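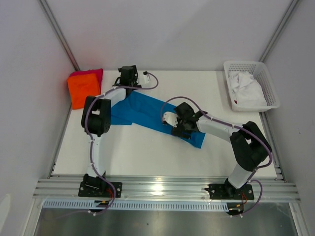
When I moved to Bruvside three years ago, I did not plan to have any animals. My apartment has two rooms and a balcony that gets sun only in the morning, and I work at home with papers on every surface. In my language we say that a guest who comes with a suitcase stays long. My first foster cat came with a cardboard box and one can of food, and she stayed for five months.

I want to write down how it was with her and with the others after her. Two people from my English class asked me about fostering, and I explained it badly when I had to speak fast.

The group I foster for is called Ason. It has no building of its own. All the cats live in homes, mostly in Bruvside, and a few out in Flundovham, where there are more farms and therefore more kittens. The contact for new foster homes is Rosalie Imhof. She came to my apartment on a rainy evening, looked behind the washing machine, looked under the bathtub, and told me to close both holes before any cat arrived. I had lived there for a year and did not know that there was a hole under the bathtub.

The first cat was Pepper, gray, maybe eight years old. Her owner had gone into a nursing home and the family could not take her. For nine days she lived behind my sofa. I knew she was alive because the food was gone in the morning. I made the mistake that I think many people make: I lay down on the floor and talked to her, I put my hand in, I tried to bring her out with chicken. Rosalie told me on the phone to stop all of this and read a book in the same room. So I read. It was a long book about the history of salt, and I read parts of it aloud, which was also good for my pronunciation. On the tenth evening Pepper came out and sat on the carpet with her back to me. I was so happy that I wrote to my mother at midnight.

After Pepper I had two brothers from Flundovham, orange, about whom I will say only that I no longer own curtains.

The costs are a question everybody asks. Ason pays the vet and the medicine. I pay for litter and for most of the food, and I keep the receipts in a tin. With one adult cat I spend 37 dollars in a normal month. With the brothers it was 99, and I had to change to a cheaper coffee for myself. Last year the group had vet bills of 3688 dollars for one single household of cats, where almost all of them had bad teeth. The money came from small gifts and from a sale of cakes and used books. I gave the salt book. Somebody bought it, and I miss it a little.

There are things I do differently now. A new cat gets the small room only, with the door closed, for at least a week. Before, I thought this was cruel, because the room is really small. But a frightened cat does not want an apartment. She wants a box with a towel in it and a wall behind her. I leave the towel unwashed for the first days so that it smells of her. I feed at seven in the morning and at six in the evening, and I do not move the bowls.

I also write everything in a notebook: how much she ate, if she used the litter box, if she sneezed. My handwriting is a mixture of two alphabets, and when Rosalie wanted to read it I had to translate. But it was in this notebook that I saw one cat, Mrs. Obradović, was drinking more each day. (She was named after my old landlady, who had the same way to look at a person.) In the blood test they found her kidneys were weak. She has special food now and lives with a retired couple who have a garden with a high fence. They send me a picture every July, for her adoption day.

The giving away is hard, yes. People say to me, "I could never do it, I would love them too much." I never know how to answer this politely. I loved them also. The evening when Pepper left, I cleaned the small room until eleven, and then I sat in it on the floor. Her new person is a school bus driver with a very calm voice, and Pepper came out from behind his sofa after only two days. I admit that I was a little jealous of the sofa.

Not every cat goes well. I had one who bit me through the hand, and I needed a doctor and antibiotics. She was moved to a barn in Flundovham with another cat, where no one tries to pick her up. I visited once. She sat on a beam and looked over my head. I think she did not know me, or she knew me very well.

If you would like to try it, you do not need a house or a car. The group lends a carrier and a litter box. You need one room with a door, patience in the evenings, and a landlord who has said yes in writing. Ask him before, please, and not after. My list of cats and their dates is on the inside of the kitchen cabinet, and there are 11 names on it now. The newest is Biscuit, black with a white chin, who arrived with fleas and a cough. The cough is already better. For the fleas I have a special comb, and she hates it, and tonight at six we will try again after dinner.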